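3.2 Color naming task

Speakers of the Wulorano and Sorkasov varieties were tested individually in a quiet room. Each of the 64 participants gave a free name for every item in a set of 29 colored objects, shown one at a time against a neutral ground. Items differed in hue and lightness, and order was randomized for each speaker. Responses were written down by the second author and checked against audio by Ratih Harahap. Participants could give more than one term; only the first was scored.
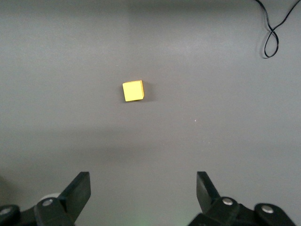

Figure 8. A yellow item on the gray ground.

Terms were reduced to their stems before analysis, so that forms carrying the Wulorano diminutive were counted with the plain form. Loanwords were kept apart even where a native term with the same range exists. The yellow region showed the clearest split between the two groups. Wulorano speakers used a single stem for yellow and light orange, and those over 60 also extended it to pale green. Sorkasov speakers divided the same range between two stems, one of which is also the ordinary word for ripe grain. We return to this second stem in Section 5, where its use in the November interviews is compared with the older word lists from Toltasico.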